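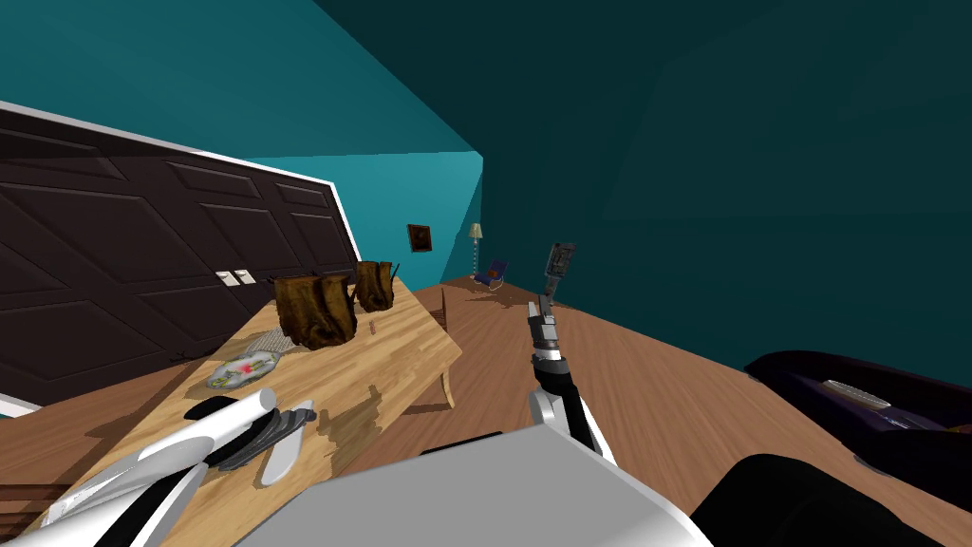

Two rustic brown vessels on the long table, with the dark cabinet behind.

We had been meaning to visit the open day at Gerlach for years, and this November we finally went! The old town rampart runs for 695 metres behind the last houses of Flultlow, and you can walk the whole of it if your boots are up to it (mine very nearly weren't).

The guided walk left at half past ten from the Vutik gate, a gap in the bank where the cart road used to go through. There were 20 of us, plus a very patient spaniel. The bank stands 9 metres above the ditch at its best, and our guide had us all scramble down to the bottom and look up, and I must say I would not have fancied attacking it. The ditch is on the north side, full of brambles now, and further along the farmers have ploughed the bank nearly flat, a great pity.

Afterwards we had soup at the Idano tearoom and looked at the old survey map, where the rampart is plot 3189 and somebody has pencilled in a second, outer bank. Opinions differ on whether it ever existed. Parking is by the chapel, and do bring change for the soup.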